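Trakex open day – who else went?

tinplate_otter
Posted 7th August
Just back from the Trakex open day and still grinning! I expected the big machines in cages, and they had those too, but I spent most of my visit at the Inura table watching one little black arm tidy up. I stood there for 3 full runs and would have stayed for more if my feet had let me.

marlow99
Glad you liked it, but I can't get excited about an arm moving dishes. My kid can do that. For 400 people standing in line I wanted to see the Zekero welding cell, and it was switched off.

tinplate_otter
Oh, I was sorry about the welder too. Still, think of what the small one has to deal with – something round and white, a TV remote, a clear food container, little yellow clips, all different shapes and lying any which way.

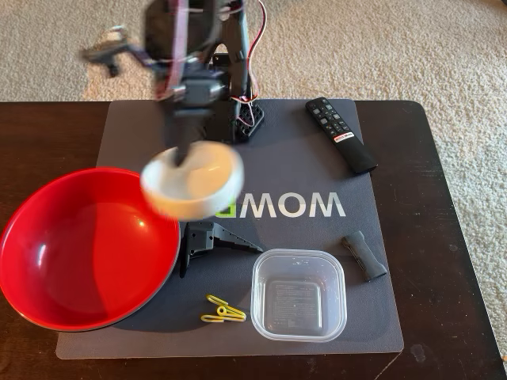

And it moves a lot faster than the one they brought in April, which had me wanting to reach over and help. The woman running it was so patient with everybody's questions, mine included (I had nine).

gearbox_sue
Faster isn't better if it drops things. Did it?

tinplate_otter
Once, a clip. It went back for it.

marlow99
Fine, I'll look next time. Is the Rutkowska building open to visitors too?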